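Bring Back the Long Bus Ride

I took the slow bus to Gravolcombe in January and I have been boring my friends about it ever since. The train does the trip in a little over two hours. The bus takes six, with a change halfway and a stop at every feed store and church parking lot along the river. I bought the ticket because it was cheap. I would buy it again at twice the price!

You see things from a bus that you just don't see from a train. Trains go around the backs of towns, past the fences and the tire piles. The bus goes straight down the middle, past the barbershop and the bakery and the school letting out, and it stops long enough for you to read the menu in the diner window (the liver and onions was crossed out, and somebody had written "sorry" next to it in pen). By the third town I had put my book away. I never got it out again.

And then there are the people. My seatmate for the first stretch was a retired piano tuner named Severyn Nechyporuk, who was carrying a cake on his lap to his sister's house and wouldn't put it down even to take off his coat. We talked about damp, mostly. Damp is apparently the great enemy of pianos, and he had strong views on which towns along the route were worst for it. He got off at Holovko, and a college student with a cello took the two seats across the aisle, one for her and one for it, and I thought what a shame it was that they had missed each other.

I know the arguments against all this. My friend Oksana Zinchenko made them to me over dinner, loudly, with a fork in her hand. She commuted by bus for 14 months and she hated nearly every one of them. She says I'm a tourist in other people's boredom, that it's easy to love a slow bus when you aren't going to be docked an hour's pay for it. She is right about that, and I've been chewing on it. A person who needs to be at work by eight should have a fast, frequent, reliable way to get there, and I'd vote for it tomorrow.

But I don't think the fast line and the slow line are rivals. The people on my bus weren't there for the scenery. They were going to the dentist two towns over, or to see a grandson, or home with groceries. There is no train to the places they were going. When a county looks at a route like this one and sees eight riders on a weekday morning, it sees a bus that is mostly empty. I wish whoever draws up those tables would ride it once, all the way, because the eight who get on at the start aren't the eight who get off at the end. People come and go the whole way down the river. I doubt there was a ten-minute stretch when the door didn't open.

The driver, Yaroslav Tkachenko, knew most of them. He waited for a woman he could see coming down a hill with a stick, and he didn't make a thing of it. He just turned the engine off and opened his thermos. Three minutes, maybe four. On a train that's a delay and there's an announcement. On the bus a couple of people waved to her through the window – one of them got up to give her the front seat before she'd even reached the door. 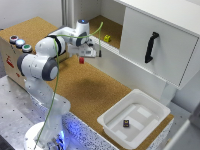 I'd like to see the slow routes treated as something worth doing well. Start with the seats, which on my bus had been patched so often that the patches had patches. Put a proper timetable on the pole at every stop, printed large, with the connections on it. Sell a day ticket that lets you get off for lunch and catch the next one, which I would have done in Holovko if the fare had allowed it. Give the stops a roof! None of this is grand or even very expensive next to what we spend widening a road.

And if you have a free day coming up and nowhere you need to be, go and find the longest local route that leaves from your town. Take a sandwich. Sit on the river side if there's a river, and up near the front if you like to hear the gossip. Don't plan too much for the other end, either. I had an hour and a half in Gravolcombe before the last bus back, and I spent it eating a very good bowl of soup and watching the lights come on across the water. I was on the return bus by five, in the same seat, and Yaroslav asked me how the soup was.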